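Hand-held gripper pair for packing demonstrations: long-term review
Posted 2019-07-15
Filed under: Workplace automation, Hardware

Pandach has run its returns and repack line in Pristutbridge with manual benches for as long as the building has been open. In February the site began preparing two of those benches for robot arms, and the first purchase was a set of hand-held grippers. An operator holds one in each hand and does the ordinary job with it: pick the item, turn it, put it in the carton. The grippers record the motion, and the recordings are used to train the arms. I do process engineering for the line and have used the grippers myself on most shifts. What follows covers the tool and what it has done to the work.

Setup

Unpacking to first usable recording took an afternoon. The bench needs a plain cover, steady light and a fixed place for the carton. Cable routing took longer than the software. Both units are tethered, and the lead has to leave the wrist without crossing the carton opening. We settled on running it down the outside of the forearm and off the near corner of the bench.
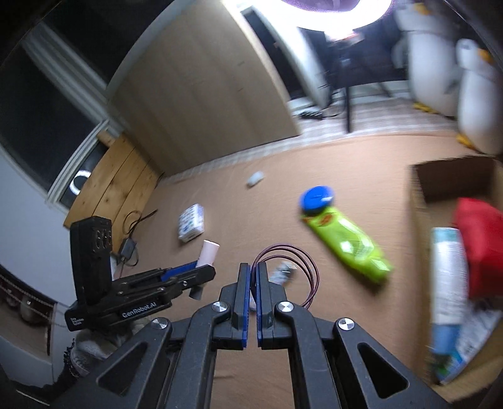 Grip quality depends mostly on the pads and very little on how hard the operator squeezes. The linkage closes evenly on both sides, with no play at the pivots that I can feel after 3741 recorded picks. The blue pads are ridged and give a little, enough to hold a small cylinder at a tilt without marking it. Thin, narrow goods are the easiest class. Bottles with a large round cap are harder, because the weight sits at one end and the item swings as it leaves the cloth. Coiled cable is the worst item we stock. The fingertips catch one loop and leave the others behind, and the operator has to decide whether to drop it and start over or drag the rest along.

Recordings are rejected when the fingers leave the tracking area or when the lead snags. Our rejection rate was high in the first two weeks and dropped once operators stopped reaching across their own body.

Effect on the job

Pace is the first thing people notice. A packer at Pristutbridge handles nearly 200 returns in a shift with bare hands. With the grippers the figure is well under half of that, and the site had not adjusted its hourly targets when recording began. For three weeks the people doing the recording showed up at the bottom of the daily board. The targets for those benches have since been removed. Any site planning the same work should do that before the first shift.

The second effect is on posture. Each gripper is held out in front of the body with the wrist fairly straight, and the forearm tires in a way that normal packing does not cause. We now rotate every 45 minutes. Knitted gloves help with sweat and cost almost nothing in control, provided the cuff is kept clear of the linkage.

The third is harder to measure. Experienced packers carry a lot of small habits – rolling a tube with one finger so the label faces up, for example – and many of these are impossible with two fingers and a pad. The recordings therefore hold a simpler version of the job than the one people were hired to do. Several operators raised this early. They were right to, and the arms will be judged against the simpler version.

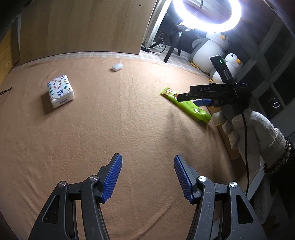 Management has said in writing that no packing position will be cut during the trial, which covers 5 benches in total. It has said nothing about the period after. Two packers have moved to a recording role with a modest pay grade increase, and the role includes sorting rejected takes and writing the item notes. Both describe it as less repetitive and more tiring.

Comparison

We borrowed an Ammann glove rig before buying. It allowed a more natural hand position, but calibration drifted through the shift and had to be repeated after each break. The Dreston site tried the same rig and returned it for the same reason. The gripper pair needs one calibration in the morning.

Problems

Pads pick up lint from the bench cover and lose hold on glossy plastic. Wipe them at each rotation.
The inner links scratch where they touch during storage. Cosmetic so far.
The status light is small and hard to check while the hand is turned.
Spare leads are slow to arrive. Order two with the kit.

Verdict

Mechanically sound, accurate enough for the purpose, and tolerable to use for a half shift. I would buy it again for item number 2045 and everything else in the small goods range, and would keep it away from cable. Budget for the lost throughput and settle the question of targets and job grades with the packers before the benches are covered.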